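Tips for recording with hand-held grippers at home or in the shop

Quick list, mostly for new people on the Sidham set. Will tidy it up in January maybe.

Wipe the lenses first. Every time. Kitchen grease is the worst, microfiber cloth and a tiny bit of dish soap, then dry. Lost 117 takes to one thumbprint.

Marker cubes — check they're tight before you start. A cube that wiggles gives you a bad hand position and you won't notice till later. Matte tape on the corners if they lift, never clear tape, it glares.

Cable goes down the arm and gets tied at the elbow and again above it. Leave slack at the wrist. Too much slack and you knock cups over.

Straps: snug, not tight. Tuck the tails in. Long sleeves are fine, floppy cuffs are not.

Clear the floor where your feet go. Bags against the wall, power cords taped down or at least pushed to one side. You will be looking at your hands and not at your shoes.

Small boxes slide around on smooth tabletops. Square of shelf liner underneath, the rubbery kind, cut smaller than the box so it doesn't show. Same trick for cutting boards and bowls.

Go slow. Slower than that. Close the fingers, wait a beat, lift. If you fumble, keep going and finish the job, a recovery is worth keeping. Only toss the take if you dropped the gripper or somebody walked thru the middle of it.

Change things up. Turn the box, move it a hand's width, swap what's in it. The Brurby kitchen batch was 200 takes of the same spoon in the same drawer and the model learned one drawer.

Finger pads: rubbing alcohol when they get slick. Dish soap leaves a film. Replace when the edge curls.

Two people working one table, agree on sides before you hit record. Say "reaching" out loud. Feels silly, saves elbows.

Label as you go — task, room, left or right hand lead. Do not leave it for the end of the day, I had 1091 clips with no room name once and it took forever to sort.

Stop after 3 batches and sit down. Wrists go before you notice, and tired takes are jerky takes. Charge everthing while you're sitting. 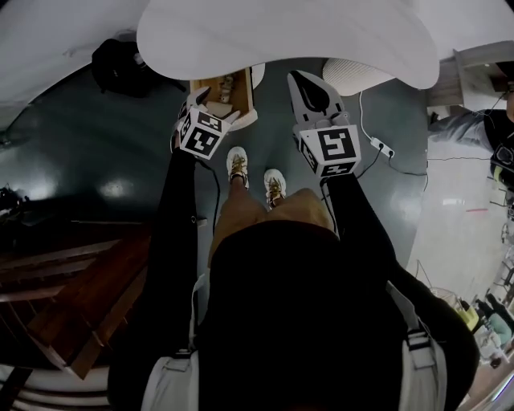

Christodoulou: On the shelf liner, ours left a gray smudge on a painted table after one long afternoon. We switched to damp paper towel folded flat under the box and it holds about as well. Also do you keep the fumbled takes in the same folder as the clean ones, or split them out?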